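Give Small Congregations a Website They Can Run

Terklow Chapel got a new website in April, and I think it was a mistake. The old one was a single page with the service times, a phone number and a map. The new one, built on Votilen, has a prayer wall, a sermon player and a chat box that answers when the office is closed.
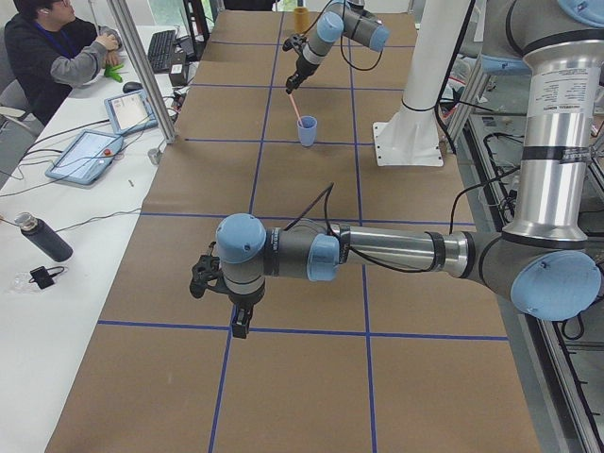 Two robot arms at a table marked out in blue tape.

Kgomotso Sibiya edits the parish newsletter, and she told me the site had 1,209 visits in its first month. Most of those people looked up what time the service starts. They now have to scroll past a video to find it.

I am not against churches being online. My own congregation streams to 40 people who can't leave home, and I would fight anyone who tried to stop it. But a stream needs one person and a phone. A prayer wall needs someone to read it every day – and at Terklow it went unread for weeks.
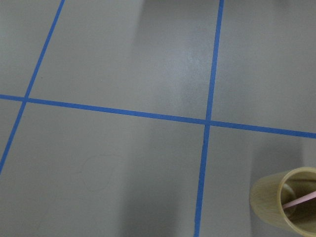

Blue tape on a gray floor.

The money matters too. Terklow pays $300 a year more than it used to, and the roof fund is short.

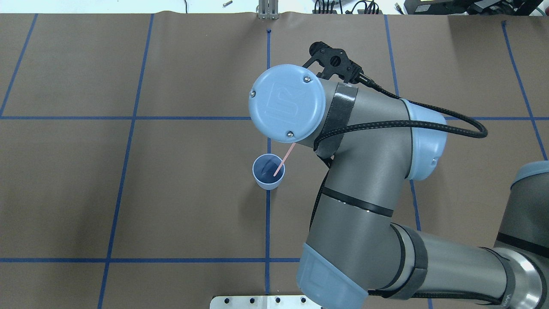 A church site should be planned on paper before anyone pays for software. Write down the questions people call the office with, and give each one a space. Blue tape on brown paper will do, laid out in big rectangles like the ones on that tabletop. If a feature doesn't answer one of the questions, leave it off. Terklow could still do this, and the old page is saved on the office computer.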